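Zendthorpe Block Sorting Kit: Set-up Guide

Section 7. When the arm stops short (fault 207)

Fault 207 is the one every new bench meets sooner or later, and it's a lovely one to learn on! The finger comes down, halts above the board and stays there. The controller thinks the board is higher than it is, so it never feels the touch it is waiting for.

Caution: a halted arm is still live. Press the red stop button before you reach over the board.

1. Press stop and wait for the Lidska controller to show HOLD.
2. Leave the blocks where they are. You'll want them for the test push.
3. Check that the board sits flat on the pegboard and doesn't rock. 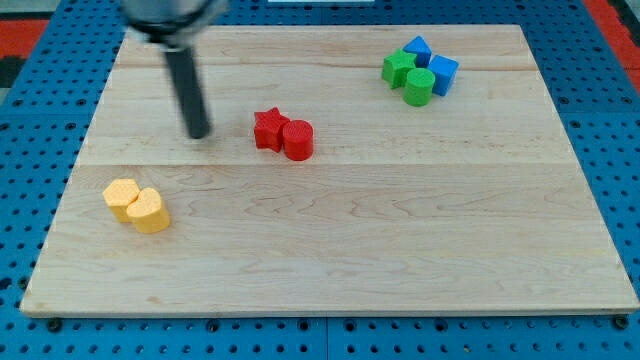
4. Open Heights on the controller and choose Relearn. Release the stop button and keep your hands clear.
5. The finger lowers at 28 mm per second until it touches bare wood, then lifts. Write down the new height.
6. Run a test push on any one colour. Blocks should slide, not tip.

Note: if 207 comes back within 52 pushes, the finger is probably loose in its housing. Press stop again, tighten the collar, then repeat from step 4.

Caution: never clear 207 by raising the force limit. The finger can come down hard enough to mark the board or bend its own mount.

If Relearn ends with fault 482, go to Section 8.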